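Galería: agarre en superficies blandas con objetos repartidos al azar

Proyecto Nakura, página de imágenes
Actualizada el 10/12/26

Esta galería acompaña al informe sobre el método de selección de agarre que desarrollamos en Nakura. El texto completo, con las tablas y el código de evaluación, está en la sección de documentos. Las imágenes salen de las pruebas en simulación y van en tamaño reducido; quien necesite la resolución original puede pedírsela a Mwanahawa Nyanda.

El método parte de una instrucción escrita y de dos vistas de la escena. Propone varios candidatos de agarre para el objeto nombrado, descarta los que chocan con los objetos vecinos y ejecuta el mejor puntuado de los restantes. La versión anterior, Tudinus, elegía siempre el candidato más cercano al centro del objeto y fallaba mucho con las piezas alargadas y planas.

Vista del brazo

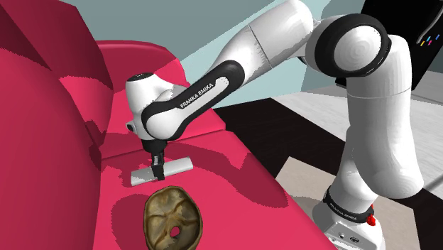 La puntuación de los candidatos se calcula de nuevo cada vez que la pinza baja un tramo, y en esa fase se concentran casi todos los cambios respecto a Tudinus. Con piezas de poca altura el margen es pequeño: los dos dedos tienen que quedar a ambos lados del bloque gris claro sin tocar antes la superficie. La pieza cóncava marrón que está delante cuenta como obstáculo durante el descenso, aunque la instrucción no la mencione. Rachid Slaoui añadió esa regla en septiembre, después de revisar las primeras series de choques laterales.

Vista desde arriba

La colocación de los objetos se genera con una semilla distinta en cada episodio. El generador puede poner en la misma escena dos piezas casi iguales, y entonces la instrucción tiene que decir cuál se pide («la que está más a la derecha», «la más próxima al brócoli»). Las dos barras blancas, casi paralelas y con el cuenco marrón entre ambas y algo más atrás, son un caso de este tipo. La sombra del robot también influye: cae sobre buena parte del asiento rosa y alcanza a la segunda barra, y el detector de Tudinus daba peores contornos en zonas así.

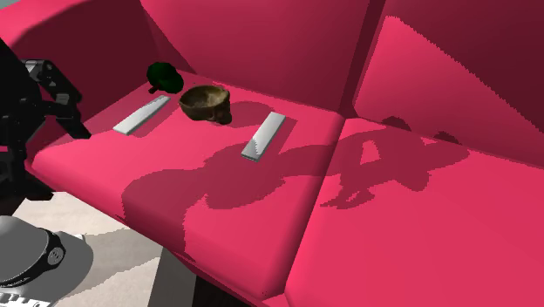

Condiciones de las pruebas

Se ejecutaron 60 episodios por método, con las mismas semillas para los dos. Un episodio se da por bueno si el objeto pedido queda levantado al final y ningún otro ha caído al suelo. Las cifras de abajo corresponden al conjunto con objetos repetidos.

Tudinus: 27 episodios buenos de 60
Método nuevo: 52 episodios buenos de 60

De los fallos de Tudinus, 22 fueron por coger la pieza equivocada. En el método nuevo los fallos que quedan son sobre todo de contacto: un dedo apoya en el asiento y la pieza gira al cerrar la pinza. Erick Rugemalira está probando un cierre más lento, todavía sin resultados publicables.

No hemos repetido las pruebas con un robot físico. Los resultados valen para el simulador y para superficies modeladas como rígidas, incluidas las que tienen forma de sofá.

Créditos

Escenas y generador: Mwanahawa Nyanda
Método y evaluación: Rachid Slaoui, Erick Rugemalira
Revisión de textos: Oduor Makokha

Las imágenes pueden reutilizarse en clases y presentaciones citando el proyecto Nakura.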